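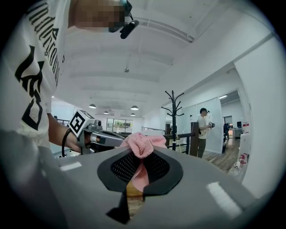

Fall walkthrough, Purnby building, both floors. Did it in September before the heaters go on. OK / FIX / WATCH same as last time, comments after each line. Read the cord section first, it's most of what I wrote up. Anything with a cord on it gets checked where the cord meets the tool and again wherever it hangs. A black cable looping down by the wrist, like the one in the photo, is the kind of slack I mean. Fine in the open, different story next to a vise handle or a drawer pull. Tuck it or clip it. Bare forearms are OK at the tables but not at the grinder, see item 11.

Home Checklists Past walkthroughs Forms Contact

ENTRY AND EXITS

1. Front door opens full swing, nothing behind it. OK. Mat curls at one corner, flipped it, will curl again.

2. Back door. FIX. Push bar sticks on the first try. Second push is fine but you don't get to plan on a second push. Grelow put the bar in, call them and not the handyman.

3. Exit signs lit. OK front, OK stairs. Back one flickers. WATCH.

4. Hallway clear to 36 inches. FIX. Folding chairs leaned along the wall agian. They go in the closet. If the closet is full, tell me what's in the closet.

CORDS AND POWER

5. Extension cords used as permanent wiring. FIX, two places. Coffee corner and the long bench. Both need a real outlet. Kazuhiro Takeda has the quote, waiting on a yes from upstairs.

6. Power strips plugged into power strips. OK. First time ever, thank you.

7. Cord jackets, no cuts or tape. FIX. Shop vac has tape over a nick near the plug. Tag on it, do not use until the cord is swapped. Tape isn't a repair.

8. Panel door shuts and has 3 feet clear in front. OK. Labels inside are faded, breaker 16 and breaker 17 you can't tell apart. Relabel with the paint pen, the ballpoint doesn't last.

9. Space heaters. WATCH. None out yet. When they come out: straight into the wall, nothing on top, off when the room is empty. Upstairs thermostat is set at 68 and please leave it, that's what keeps people from dragging heaters in to begin with.

BENCHES AND TABLES 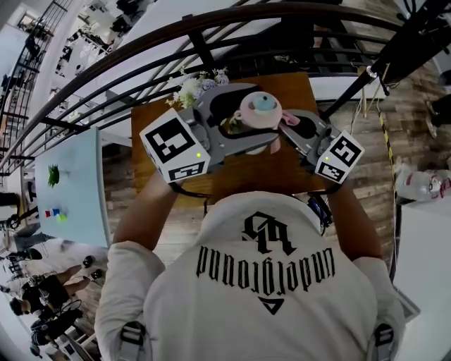 10. Tables don't rock. FIX. One short leg on the table nearest the window, somebody has folded cardboard under it. Cardboard squashes down by lunch. Ask Tomoyo Kobori for the screw-in feet, there's a bag of them in her desk. Check the underside for staples and splinters while you're down there.

11. Grinder guards and tool rest. FIX. Rest has drifted too far from the wheel, should be 1/8 inch or less. Goggles on the hook were scratched to nothing, threw them out, new pair is on order. No loose sleeves, no gloves, no lanyards. Long hair tied back. Yes even for one quick thing.

12. Sharp stuff put away. OK mostly. Box cutter left open on the windowsill. Closed it.

13. Bench lighting. WATCH. One tube out over the vise. Enough light to work by in the daytime, not after 5 pm.

STORAGE AND LADDERS

14. Metal shelves bolted to wall. OK. The sticker says 500 lb a shelf and I don't believe it for the top one, the bracket has a bend in it. Paper goods up there only.

15. Step ladder. OK. Feet good, spreader locks. The old one painted green should have been gone last spring, it's behind the Ebihara boxes. Cut it up before someone climbs it.

16. Solvents and paint in the metal cabinet, doors latched. FIX. Rag bin lid missing. Oily rags in an open bin are how you lose a building. Lid or new bin this week, no later.

FIRE AND FIRST AID

17. Extinguishers, needle in the green, pin in, tag current. OK downstairs. Upstairs one has no initials since June so either it didn't get looked at or it didn't get signed.

18. Smoke alarms tested. OK, all of them. Loud.

19. First aid kit. FIX. No big bandages left, burn gel expired. Refill list taped inside the lid. Forkness delivers if you order by noon.

20. Eyewash bottle. WATCH. Full, seal good, date comes up this winter.

Recheck on all FIX items before the heaters come out. Initial next to teh line when it's done, don't just tell me in the hall. Clipboard is by the front door.

We use cookies to remember your settings. Accept Decline Learn more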